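Course handout 5: Looking after the hand-held grippers
Fedden Workshop, robot tools module

Last time we got through the arm side of the Fedden cell, so this week is all about the pair of hand-held grippers we use to show it what to do. I'm fond of these things (you'll have noticed), and most of the bad sessions I've had with them came down to five minutes of care I skipped at the start. So please read this before you come in, and bring it with you, because I will be asking you to do it from memory by March.

Jaws first. Open and close each gripper slowly, 16 times, and just listen. A healthy one sounds the same every time. If you hear a click partway through the travel, stop and look for grit in the pivot before you do anything else – a soft brush gets most of it. Don't reach for the oil! Oil creeps onto the pads and then you're cleaning pads all afternoon, which I have done, in the Zandincombe room, with a class watching.

The pads come next. Wipe them with a barely damp cloth and let them dry. Press a fingernail into the pad near the tip and it should spring back. Ours get swapped after 200 sessions, or sooner if one is lifting at a corner. Always change both pads on a gripper together. I once changed only one and the jaws closed crooked for a week before I worked out what I'd done.

Then the markers. Each gripper carries a square black-and-white marker on its mount, and the tracking lives or dies by it. Check that it's flat, clean and stuck down on all sides. Tape over the top looks like a great idea for keeping it tidy, and it throws glare straight back into the camera, so no tape. If you have to reprint one, use matte paper, measure the printed square with the calipers and write the size in the Lui log. A marker that's even slightly the wrong size will give you a hand position that's wrong too, and it'll look perfectly reasonable on screen.

Power on, wait 30 seconds, then do the standing check. Stand up straight, feet apart, elbows in, and hold both grippers out in front of you with the markers turned up. Tilt them slowly, first one and then the other, and watch the trace for jumps. After that pick up something light with one hand and hold it there while you turn on the spot. If the trace drops out halfway round, clean the marker and try again before you go hunting in the settings. The settings are hardly ever to blame.

When you're done, park both grippers with the jaws open (closed jaws leave dents in the pads overnight) and write up anything odd, even if it went away by itself. Especially then.

For next time: read the calibration section of the Flakatberg notes, up to the part on wrist offset.
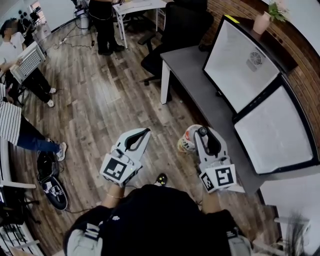 Fig. 1. Both grippers held out in front, a small cup-like object at the right one.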